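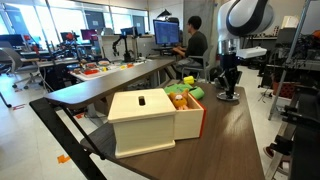

*The toy table in the manipulation lab at Falbridge, with the slotted box at the front and one of the arms on the right.*

## A day at Falbridge

15 March 2021

I'd wanted to see the Falbridge lab ever since we started using their planner at Rekthorpe, and it was worth the early train. I came home with 15 pages of notes, most of them scribbled standing up, so forgive the order.

The lab is a big bright room with windows all along the back and desks pushed up close to the robots. You can sit at a screen and look over your shoulder at the arm you're programming, and I'm very jealous of that. Our own machines are down a corridor and we do a lot of walking.

### The planner

They call the planning software Trindade. We only use the part that works out arm paths, but at Falbridge it also picks the order of the jobs. You give it a goal ("bear in the box", say) and it breaks that up into reach, grasp, lift, move and let go. Each step has a check before and after. If a check fails it goes back one step and tries again, and only throws away the whole plan when that has failed too.

What I liked best was the viewer they've built for it. Every plan it considered and dropped is kept, with the reason written next to it in plain words: "wrist would hit lid", "no grasp found", that sort of thing. We spend hours digging this out of log files! I asked if we could have a copy and was told July, once the menus have been tidied up. I'd take it untidy.

### Seeing soft things

Then on to perception. Hard blocks are fairly easy for them now. Soft toys are another matter, and a crumpled bit of green fabric is about as nasty as it gets, as it has no fixed shape to match against. They gave up on matching whole objects last year and now score small patches of surface for how well the fingers might hold there. The picture comes up on the screen as a heat map laid over the camera view, and you can drag a slider to see how fussy the grasp picker is being.

Their test set has 977 grasps in it, every one labelled by hand. A new version of the picker has to beat the old one on that set before it is allowed anywhere near an arm. We have nothing like this at Rekthorpe and we should.

### Control

I know least about this side, so I asked the most questions. The control loop ran at 60 updates a second when they began and is now at 200. I expected to hear that they'd bought a faster computer, but most of the gain came from moving the logging out of the loop. (I've already sent a message home about our logging.)

They also keep the speed limits in one small file that planner and controller both read. We have them in two places, and yes, they disagree.

### Things to bring back

- Try the patch scoring on our bags of parts.
- Start a labelled grasp set, even a small one.
- One file for speed limits.
- Ask again about the viewer in July.

Lunch was good, the coffee less so. The team from Flullport are going next and I've told them to leave plenty of time for the perception desk. I ran out of it and never got to ask how they calibrate the cameras, so if anyone from Flullport reads this, please ask for me.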